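Promer Opens a Hand-Painted Tableware Shop and Studio in Kelum

KELUM, Dec 3, 2019 - I've been wanting to send this one out for months, so forgive me if it runs a little warm. Promer, the small pottery I started in a rented garage, has a proper home at last! We've taken over the old Kandpal bakery building, and the doors open to everyone this week.

If you remember the bakery, you'll remember the big front windows and the terrible parking. We kept the windows. The parking is still terrible, but there's a bus stop right across the street and a bike rack by the side door (use the side door if you have a stroller, the front step is steep).

Inside you'll find the shop at the front and the studio at the back, with a half wall between them so you can watch people paint while you browse. We've moved in 2 kilns and a very long table that took an entire afternoon to get through the door. The shop is stocked with 156 pieces for opening week - plates, bowls, mugs, a few serving dishes and some odd little vases I couldn't bring myself to leave in the garage.

The big news for our regulars is Plimia, our new dinnerware line. It's the first thing we've made that's meant to be bought as a set, and I went back and forth on it all year. I like mismatched plates, and my own cupboard is full of them. But people kept asking for things that belonged together, so Plimia comes in sets of four, painted by hand, and you're welcome to mix two sets at the counter if you can't pick one. We'd much rather see them used for toast than hung on a wall.

Classes start in March. Each one seats up to 40 painters, all the brushes and glazes are included, and beginners are very welcome. Sign-up sheets are at the counter now, and we'll put any leftover spots on our website. 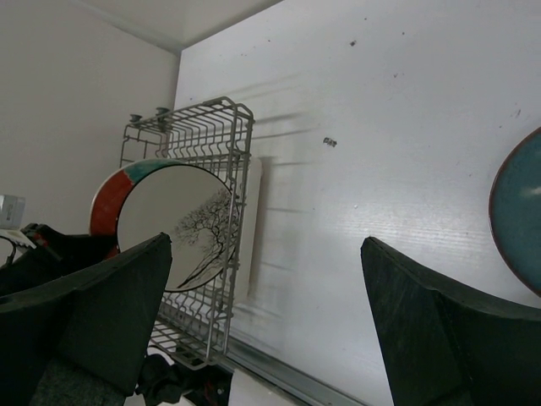 Can I order a set if I don't live near Kelum?

Shipping starts in March, and until then all orders are pickup only from the shop.

For press visits, photos or wholesale questions, write to the Promer studio through the contact form on our website. I read everything that comes in, though replies will be slow during opening week.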